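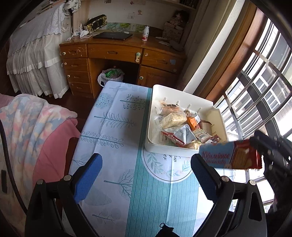

Baltasar Lorente wrote in to say that he has washed his printed tablecloths at the hottest setting for years and only lost the color on one of them, a red one, and he wonders if cold water is worth the bother. For white cotton he has a point. For anything printed, cool or warm water is the safer choice, and most food marks come out just as well if they are treated before the cloth goes in the machine.

The notes below cover everyday table linens: cotton, linen, and cotton-polyester blends. Lace, embroidery and anything old enough to be fragile should be washed by hand or taken to a cleaner.

Before the first wash

Read the label and write down what it says. Labels on tablecloths are often sewn into the hem and get cut off or fade. I keep mine in an envelope in the linen drawer with the name of the cloth written on the back.

Test dark or bright prints for color. Wet a corner, press it with a white rag and look at the rag. If there is any color on it, wash that cloth alone the first few times.

Cotton and linen shrink. If the cloth only just covers the table when it is new, wash it cold and dry it on the line. If you are buying cotton for a table that seats six or more, get one with a longer drop than you think you need.

Crumbs and sugar

Shake the cloth outside before it goes in the hamper. Cookie crumbs have butter in them, and if they are folded into the cloth and left for a week they leave small grease spots that are easy to miss until they have been ironed in. Sugar goes yellow under a hot iron.

If you can't shake it, run a dry pastry brush toward the edge of the table and catch the crumbs on a plate.

Common stains

Tea and coffee: Rinse from the back of the cloth with cold water. Rub in a little liquid detergent, wait ten minutes, wash as usual. If there was milk in it, don't use hot water on the first rinse.

Red wine: Blot, don't rub. Cover with salt while you finish dinner, then rinse cold. Old wine stains on white cotton usually need an oxygen bleach soak overnight. Check the box before using it on prints.

Butter and oil: Dish soap, straight from the bottle, worked in with a fingertip on a dry cloth. Leave it fifteen minutes and rinse warm.

Candle wax: Let it harden, lift off what you can with a dull knife, then put the spot between two paper towels and press with a warm iron. Change the paper as it soaks up wax. Colored candles may leave dye behind, and that part needs a stain remover.

Jam and berries: Cold water first, then white vinegar mixed half and half with water. Rinse well.

Turmeric and curry: Treat with detergent and dry in full sun. It may take several rounds.

Whatever the stain, look at the spot before the cloth goes in the dryer. Heat sets most of them.

Washing

Don't pack the machine. A large tablecloth wraps around itself and traps everything else inside, so wash it with a few napkins and nothing more. Use less detergent than the cap suggests. Too much leaves the cloth stiff, and it picks up dirt faster.

I skip fabric softener on napkins completely. It makes them slow to soak up a spill.

Ironing

Iron while the cloth is still damp. If it has dried out, sprinkle it with water, roll it up in a towel and come back in half an hour. Start in the middle and work outward. Long stripes show it when the cloth has been pulled crooked, so smooth them straight with your hand before the iron goes down.

Prints should be ironed on the wrong side.

For a big cloth, fold a blanket over the table and iron right there. Keep the iron moving and don't do this on a varnished top, where heat and steam can leave a white bloom.

Storing

Folding along the same lines every time wears the cloth thin there. Fold in thirds one time and quarters the next, or roll it around a cardboard tube. Wrapping-paper tubes are fine for short cloths if you cover them with white tissue first.

Everything should be bone dry before it is put away. I empty the drawer every October, air it for a day, and rewash whatever smells stale.

Starch goes on before use and not before storage. Silverfish eat it.

Small holes from a cigarette or a fork can be darned with a single strand of thread pulled from the inside of the hem, which matches better than anything from the store.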